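Unit 7: Specular and Diffuse Reflection
Course notes, Surfaces and Light. Prepared by Periklis Vrettos 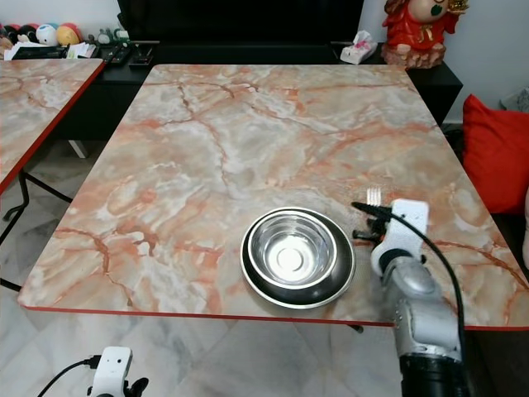
Reflection from a surface is treated as the sum of two parts. The diffuse part leaves in all directions and carries the color of the material. The specular part leaves near the mirror angle and, for most nonmetals, carries the color of the source. A glossy tabletop with a marble pattern shows both: the salmon and rust-orange veins are diffuse color, and the gloss over them is specular. The stainless steel bowl has almost no diffuse part. Its polished inside concentrates light into a bright circular spot at the bottom, with rings toward the rim, and the position of such a spot depends on the viewer as well as the lamp.

7.1 Diffuse term
For an ideal matte surface, reflected brightness is proportional to the cosine of the angle between the incoming light and the surface normal. Viewing direction does not enter. Chalk and unglazed clay come close. Paper departs from the rule at grazing angles.

7.2 Specular term
The mirror direction is found by reflecting the incoming ray about the normal. Roughness spreads the outgoing light into a lobe around that direction. A narrow lobe gives a small, bright highlight; a wide lobe gives a large, dim one. Total energy in the lobe must not exceed the energy received. Many student solutions to Problem 4 break this condition by widening the lobe without lowering its peak.

7.3 Gloss readings
Gloss is measured at a fixed angle and compared with a black glass standard. In the lab we set the standard to 100 on our meter before each series. A sample reading of 54 is semi-gloss by the scale used in this course. Curved samples give low readings and should not be reported.

Lab section
Duván Mosquera runs the February session. Bring the Plisel tiles and a soft cloth. Record the meter angle on every sheet. Sheets without an angle are returned unmarked.

Reading: Gudeta notes, sections 2 and 3. Problems 1 to 6 are due at the start of lab.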